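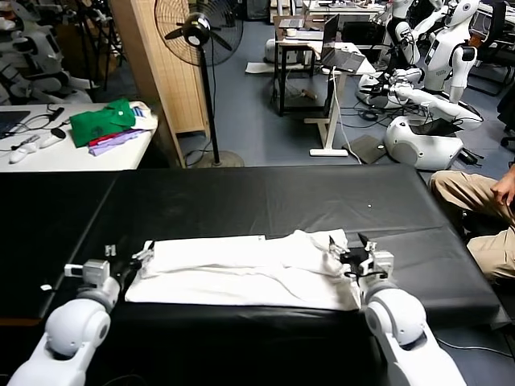
Open Day at the Dovholm Workshop

Posted 1/11/23 by Liv Isaksson

We opened the workshop to visitors for an afternoon, and 40 people signed up. Most came from Pravero and from the technical college, plus a few neighbors from upstairs who wanted to know what the noise was. The gallery starts with the laundry demo, which had the longest line.

Laundry table
Two arms, one white garment, one black padded table. The garment is partly folded into a long rectangle here, with one gripper at each end. The fingers on the right are holding the edge of the fabric.

The top layer still has a lot of wrinkles in it. Several visitors asked about ironing. We do not do ironing.

The person seated beside the table is close enough to watch the grippers work. We let people take turns sitting in on the demo, 8 minutes each, and asked them to keep their hands off the table while the arms were on.

On the white table behind are a green polo shirt, a lavender garment and a white cloth with blue stripes. The laptop is at the other end of the same table, with the two small handheld devices in front of it.

The humanoids are at the back of the room, on the carpet. They were not part of the folding demo. Tsang gave a separate talk on them at the end of the afternoon, and the slides will be sent to everyone on the sign-up list.

Notes from the day

We ran three garment sessions with a break after each one. The second started late - the Rormont group was still parking. Sorry to those who had to stand in the hallway.

The question we got most was how long it takes to teach a new fold. For the long rectangle we used 298 practice runs, recorded in October. Shirts with collars need their own set, and we have only started on those.

The second most common question was whether people could bring their own clothes. Yes, next time, if they are clean and have no zippers. Please write your name on a piece of tape and stick it inside the collar.

If you left a gray scarf or a travel mug, both are at the front desk in Dovholm. Ask for Liv. The desk closes for lunch.

Sign-up for the spring visit will be on this page. Groups larger than 8 should write to us first so we can split them between sessions.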